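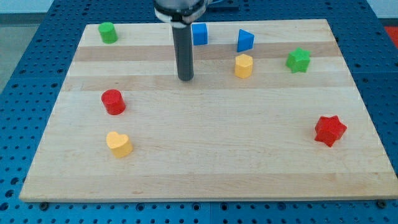

Should I oil a kitchen board before the first use, or can I wait?

Posted by Araba Nutsugah, 2023-11-23

I moved into a new flat in March and I am slowly replacing my old plastic cutting boards. They were full of deep knife marks and I could not get the smell of onion out of them any more. The board I have chosen is the kind you see in the photo, pale strips with slightly darker ones between them, and it has the thick lip at the near side. The shop told me only "oil it sometimes". My mother always used sunflower oil for her boards and she says it is enough. My neighbour says this is a big mistake and that the board will smell bad after some weeks. I have already bought a small bottle of mineral oil from Dristora, but I did not open it yet, so I can still return it. My questions are: must I oil the board before I cut anything on it, how many layers does it need, and is my mother wrong? I cook almost every day, mostly vegetables, fish perhaps two times in a month. Thank you in advance for your patience with my English.

Porero

Your neighbour is right, I am afraid, although your mother will not be pleased to hear it. Sunflower oil is a food oil and with time it goes rancid in the wood. Some people are lucky because they wash and use the board so often that they never notice it.

Keep the mineral oil, but check that the label says it is safe for contact with food. Then do it like this. Wipe the board with a damp cloth and let it dry standing on its side for one night. Pour a little oil on it and spread it with a clean rag, on both faces and also on the edges. Many people forget the ends of the strips, and there the wood drinks the most. Leave it until the morning and wipe off what is left. For a new board I would do this two times before the first meal. After that, once in a month is good, or when the wood looks dry and grey.

Never put it in the dishwasher. I did this once with a board I had as a wedding present – it opened along the glue line and I could not save it.

Addo

just use it, mine never had any oil and its fine

Dudeo

I agree with Porero in most things, but I would add some wax. You can buy board cream, it is mineral oil with beeswax already mixed. It stays on the surface longer and water makes small drops on it, so you can see when it is time to do it again – when the drops disappear, the wax is gone.

For the fish I would keep one of the old plastic boards, if there is one not so badly cut. With onion smell on wood, rub it with coarse salt and half a lemon, wait ten minutes, rinse with cold water and dry it at once with a towel. Do not leave the board lying flat in a wet place, or it will bend.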